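Drovham Neighbourhood Newsletter
Jun 11, 2022

From the spare room: folding denim with fiddly bits

I promised in the April issue that I'd get to denim, and then winter came in properly and all my good intentions went under the doona. Anyway, it's denim time! I've been going through the pile for the clothes swap at the Costhorpe hall, and the bed in the spare room has been my folding table for days now.
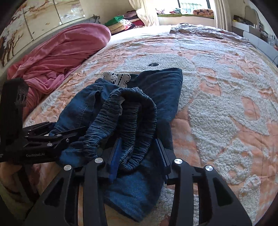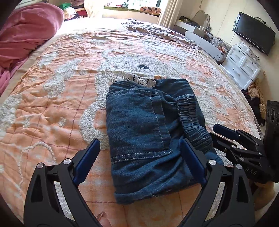

Dark denim, gathered elastic and a bit of white crochet lace, all on the peachy-orange and white bedspread.

How do you fold denim with elastic in it so it doesn't spring open again? Fold the flat parts first, leave the elastic relaxed, and tuck it in or lay it to one side at the end, because pulling it straight only makes it snap back and drag the rest with it.

I came to that the slow way, I should say. For years I treated everything denim like a stiff pair of work jeans – legs together, in half, in half again, onto the shelf. Lovely for a plain straight leg. Hopeless for anything with a ruched bit, which just sits there like a scrunchie in the middle of your nice square parcel and pushes everything up around it. So now I do the body of the garment first, get the seams lying more or less over each other, smooth it with the side of my hand (pockets too, they love to bunch), and let the gathered part do whatever it wants until the very last fold.

Lace trim is the other thing. Crochet edging has all those little holes, and they catch on zips, rivets, rings, the cat. I like to fold so the lace ends up along one edge, showing a little. You can tell at a glance which piece it is when it's in a stack, and it isn't getting squashed in the middle under a button. If it's a really delicate trim I'll slip a bit of tissue in, but most of the time I can't be bothered and it comes out fine.

A few people asked me last time about folding on the bed and whether it's bad for your back. Well, mine is a fairly low bed and yes, after a big pile I feel it. I kneel on a cushion for the long sessions. The bench in the laundry is a better height, but it's the width of a tea towel and there's always a bottle of something on it. A bed gives you room to spread a thing out before you commit, and denim does need spreading out. Just be a bit careful on a tufted cover, as a rough hem or an open zip can pull a loop before you've noticed. I did up every zip in the pile first this time and felt very organised.

Frayed hems, while I'm at it: leave them alone! I used to trim the threads off and all it did was start new ones further up. If it's meant to be frayed it can go to the swap frayed, and somebody's teenager will be thrilled.

The swap itself is shaping up nicely. We had 200 pieces come through the last one and I'd love to see 300 this time, so do have a look in the back of the wardrobe. Clean and dry, please, and folded if you can manage it, with the size on a scrap of paper if the label has faded. Denim goes on the long table by the windows. Kids' things go on the stage. Drop-off is at the side door on Jurkberg Street, and if it's locked there's a tub under the awning.

Oh, and I still have a blue-lidded cake tin from the autumn morning tea, with a strip of masking tape on the bottom and no name on it. It's on my kitchen windowsill if it belongs to you.

Woollens next issue, I think. I've had three separate requests for how to store jumpers without ending up with a crease across the front, and I have opinions about coathangers that won't fit on this page.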